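Preparing a Self-Tape Slate and File for Submission

These steps cover recording, trimming and naming a self-tape for casting offices that take files through an upload link. They assume a phone or camera on a tripod and any basic editing program. Where the casting notice gives its own instructions, follow those.

1. Read the notice twice

Write down the file type, the size limit, the slate contents and the deadline with its time zone. Notices for stage work often ask for a full-body shot in the slate. Screen notices usually want head and shoulders for the scene and a separate full-length clip.

2. Set the camera

Turn the phone sideways. Set the lens at eye level and stand far enough from the wall that your shadow falls out of view. Record at 1080p. Higher settings make large files and most offices will view a compressed copy anyway. Lock focus and exposure on your face before each take.

3. Place the reader

The reader stands beside the lens, as close to it as possible, and speaks more quietly than you do. If the reader is louder on playback, move the reader back a step and record again. For a scene with two other characters, pick one eyeline on each side of the lens and keep them the same in every take.

4. Record the slate

Give your name, height, current location and the role. Leave out the agent's name unless asked. A slate for the part of Han in the play Grellivska would run:

"Levente Vörös, five foot ten, based in Dayton, reading for Han."

Record it after the scene, when your voice is warm, and keep it in a separate clip.

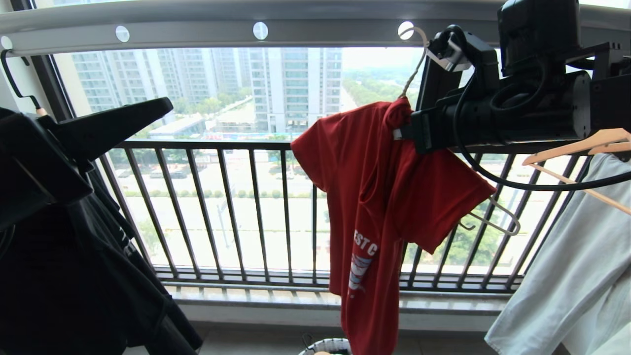
5. Trim

Cut each clip to one second before the first line and two seconds after the last. Do not add titles, music or fades. Put the scene first and the slate last unless the notice reverses them.

6. Export

Use H.264 in an MP4 file. A three-minute scene at a moderate bit rate comes to around 60 MB. If the limit is 40 MB, lower the bit rate before lowering the resolution. Play the exported file from start to finish with headphones on.

7. Name the file

Last name, first name, role, project, with underscores and no accents:

Voros_Levente_Han_Grellivska.mp4

Accented letters can be garbled on upload. Type the full spelling in the form field instead.

8. Upload

Allow at least an hour before the deadline. Save the confirmation page. If the link asks for a password, send it in the same email as the link.

Correction, September: step 6 used to give the limit as 5 MB. Thanks to Reece Sedgwick for pointing out the missing digit.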